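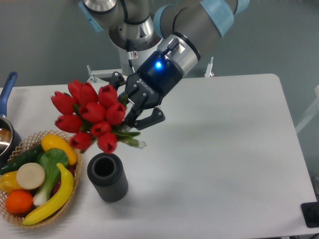 Section 3. Placing Stemmed Items in a Vase or Upright Container

Applies to: Clellier table cell, single arm, two-finger gripper
Revision: Sep 9, 2019
Section owner: Pirjo Lindqvist, Wilstead site

3.1 Scope

This section covers set-up, teaching and daily operation of the stem placement task. It also lists the duties that stay with the table attendant and the duties that move to the cell. Sites that used the manual arranging procedure (Wilstead work instruction 529) should withdraw it once the sign-off in 3.7 is complete.

The cell places one bundle at a time. It does not cut stems, strip leaves, add water or judge the look of the arrangement.

3.2 Before you begin

You will need:

Jarkov teach pendant, charged
Placement program 749, loaded and selected
One upright container with an open top
One bundle of stems, cut ends level
Tabletop wipe

Attendants must have completed cell induction. A person who has completed induction on the Mateos packing line only is not cleared for this table. The stop buttons are in different positions and the reset sequence is not the same.

3.3 Preparing the table

1. Put the cell in HOLD. Wait for the pendant to show HOLD before reaching over the table.

2. Wipe the tabletop. Grit under the container will tilt it enough to spoil the approach.

3. Stand the container upright on the taught position. Turn it by hand to check that it sits flat and does not rock.

4. Keep other items, such as baskets and pans, to the side of the container. They may stay on the table if they are outside the approach path shown on the pendant.

5. Check that no handle points into the approach path. Saucepan handles stand higher than the pan rim and are easy to miss when judging clearance.

CAUTION: The arm comes in from above. Clearance at table level does not mean clearance at elbow height. Run the path once at low speed after any change to the table layout.

3.4 Teaching the grip point

1. Select TEACH and set speed to 15 percent.

2. Bring the fingers to the stems near the cut ends, below the lowest flower heads. Leave enough stem past the fingers to enter the container.

3. Close the fingers until they hold the bundle. Stop closing when the stems begin to flatten.

4. Lift clear of the table. Watch the bundle for slip or rotation.

5. If the bundle turns in the fingers, open, regrip and save again. Do not correct rotation by raising the grip force. Thick bundles turn because the fingers are off center – more force only crushes the outer stems.

6. Save the point.

Note: Leaves between the fingers give a false width reading. Fold them up toward the flower heads before closing.

3.5 Teaching the insertion

1. Move the bundle to a point above and slightly to one side of the container.

2. Rotate the wrist until the cut ends point down toward the opening. A bundle held sideways must be fully turned before it is lowered.

3. Lower in small steps. The cut ends should pass the rim without touching it.

4. Open the fingers only after the stems are resting inside. Retract straight up.

5. Save, then run the full path 3 times at teach speed before raising the speed.

Note: Dark containers are harder to align by eye, as the inside edge of the rim does not stand out. Use a lamp at the side of the table during teaching.

CAUTION: Do not steady the container by hand during insertion. If it moves, press STOP and return to 3.3.

3.6 Changes to attendant duties

Under the manual procedure, one attendant prepared, placed and adjusted each bundle. With the cell in use, the work is divided as follows.

Attendant: sorts and bundles stems, levels the cut ends, loads the container, checks each finished placement, tops up water away from the table.

Cell: picks up the bundle, turns it, inserts it, returns to the wait position.

Attendants at Wilstead reported in April that the new work involves less reaching and more standing still. Rotate staff between bundling and checking at each break. The person checking may reject any placement without giving a cause code. Rejects are not charged against the attendant's shift record.

Fine adjustment of flower heads remains manual. Do it after the container has left the table, not between cycles.

3.7 Sign-off

1. Run ten bundles at production speed with the attendant who will work the table.

2. Record any slip, rim contact or tipped container.

3. Have the attendant press STOP once during a lift and once during an insertion, then recover the cell without help.

4. Both the attendant and the shift lead sign the log. Send a copy to P. Lindqvist.

If the container size changes, repeat 3.5 and 3.7. If only the flower type changes, repeat 3.4.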